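Lirkero Small Workshops Program
Interim report to the Isaksson Fund
Reporting period 3, submitted 24 September 2012
Prepared by Trygve Strömberg, program manager

1. Summary

Work in this period covered the lighting survey, replacement of fixtures in the first group of workshops, and a first draft of the bench layout guide. The survey is complete. Fixture replacement is complete at nine of the 13 participating workshops and pending at the remaining 4. The guide is behind schedule by one month, for reasons given in section 5. Spending is within the approved budget and no change to the total grant is requested.

2. Background

The program addresses lighting and bench conditions in small repair and assembly workshops in the Lirkero district. Most of the participating workshops occupy buildings put up for storage or retail use, and the original lighting was laid out for walking through the space, with fixtures centered on the aisles. Benches were later placed along the walls. The usual result is that a person at the bench stands between the fixture and the work.

The target agreed with the Fund is a maintained level of 1000 lux on the working area of each bench, measured at bench height with the operator in position. The last condition was added after period 1, when readings taken at empty benches proved to be a poor guide to what people were working under.

3. Survey results

Readings were taken at every bench in regular use. Before replacement, none of the workshops met the target at all benches, and two met it at a single bench beside a window. Readings fell sharply once the operator stepped in, particularly where a lone overhead fixture sat behind the bench line.

The survey form also asked operators to name their main complaint. Shadow from the hands was named most often, followed by glare from varnished or metal bench tops. Low overall brightness came third. This order was unexpected and has altered the weighting of the guide, which in its first outline dealt mainly with brightness.

4. Fixture replacement

The Clovus linear fixture was selected following the comparison described in the previous report. It is mounted in pairs, one forward of the bench edge and one behind, so that each fills the shadow left by the other. At the nine completed sites the target is now met at all benches except one, a corner bench at the Vuradine workshop where a roof beam prevents the rear fixture from being hung at the specified height. A short bracket has been ordered for that position.

Electrical work at the pending sites is held up by the inspection of two older distribution panels. The contractor expects to finish by December. The delay carries no extra cost under the fixed-price agreement.

Two fixtures failed within the first weeks and were replaced by the supplier. The failed units have been returned and a written finding is awaited.

5. Bench layout guide

The draft covers fixture height, spacing, bench finish and the placement of raised surfaces. The chapter on finish has taken longer than planned. The first version recommended repainting bench tops in a matte gray, but operators at several sites objected that paint chips quickly and sheds into open assemblies. The revised chapter recommends removable covers for light work and leaves the bench top itself unchanged. 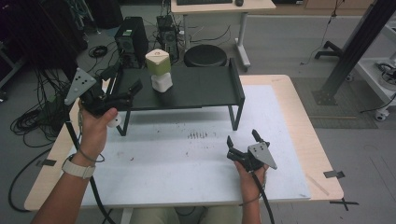

Bench covers are treated in the guide as part of the lighting, with separate advice for heavy and light work. A pale cover returns light to the underside of the work and softens the shadow beneath the hands; it also makes small dark parts easier to find. A large white sheet over a light wooden table, with black hand tools held above it, gives the kind of contrast the chapter has in view. A low black shelf in the middle of the table is a different matter, as dark parts set down on it have little to stand out against, and the guide advises a pale liner on any raised surface of that color. Covers are not recommended for grinding or soldering benches.

Photometric drawings for the chapter on spacing are finished. The text on raised surfaces needs one more round of comments from the workshops.

6. Next period

The remaining installations will be completed and measured using the same procedure. The corner bench at Vuradine will be remeasured once the bracket is fitted. The guide will go to the Fund in draft – text and drawings together – before printing is ordered. A follow-up questionnaire will be sent to all participating workshops using the original complaint categories, so that the two sets of answers can be compared directly.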